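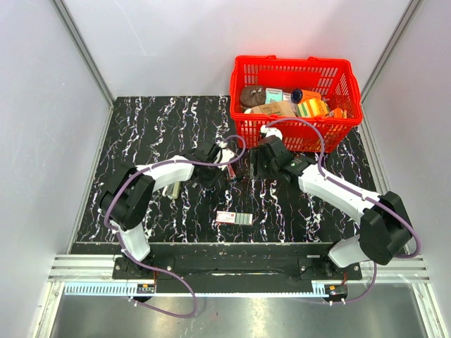

Slide 1 — What goes in the basket

Wait for the back rows to sit down. Say who I am and that I run the shop floor side at Pledelden. Slavica Karagiannis is doing the second half, on delivery crates, so hold any crate questions for her.

The talk is about small baskets. One hand basket, mixed dry goods, packed at the counter for collection the same day. At our Mengal branch we do 289 of these in a normal week, and in November a good deal more.

Point at the red basket. Mixed load: a tan pack, an orange cylinder with a dark lid, several small packets, a dark brown package gathered at the top. Different shapes, and they all have to share one floor. Ask the room which item they would put in first. Leave a proper gap for answers.

Slide 2 — Flat things first

Boxes and anything with square corners go down before the rest. Push them to a side or an end. A box in the middle leaves two gaps, and neither is wide enough for much.

Mention the old Wolus baskets, which narrowed so much towards the bottom that a full-size cereal box would never sit flat. We stopped using them. If your branch still has a stack, tell Karla Cuevas and she will swap them.

Slide 3 — Round things

Tubes and tubs are the awkward ones. Go back to slide 1 for a moment. The orange cylinder is on its side, with the yellow striped package under it. Lying down is fine for a sealed dry product. I would not do it with anything that has a push-on lid, and never with a liquid.

If it lies down, it wants something on both sides of it. Otherwise it moves when the customer lifts the basket, and whatever is next to it moves too.

Upright is better if the tub is shorter than the side of the basket. Taller than that and it tips on the first corner.

Slide 4 — Soft packets and bags

Fill the gaps with these, last but one. Crisps do not count as soft packets, they go on top or in a separate bag. (Someone always asks about bread. Same answer.)

Bags with a gathered top: keep the gathered end up. Do not tuck it under to save room.

Small items get lost. Put them where they can be seen from above. Tell the Aleo story here if time allows — the customer who rang three times over a missing packet of yeast that had slid under a box of teabags. Keep it short, it ran on too long at the last one.

Slide 5 — The rim

Nothing heavy above the rim. Handles have to come up freely. Test it by lifting the basket a hand's height off the counter and setting it down again. If anything shifts, repack that part only.

Slide 6 — Weight and time

Limits we use:
12 items to a basket, fewer if there are tins
Tins at the handle ends, split evenly
200 seconds from last scan to basket on the shelf

The time limit is a target and people are not marked down for missing it. Say this clearly. Two branches took it the other way last year and we had crushed biscuits for a month.

Slide 7 — Try it

Hand out the baskets, one per table, and the mixed bag of goods. Five minutes. Walk round. Look for boxes in the middle and lids facing down.

Then over to Slavica. Unplug the clicker and leave it on the lectern.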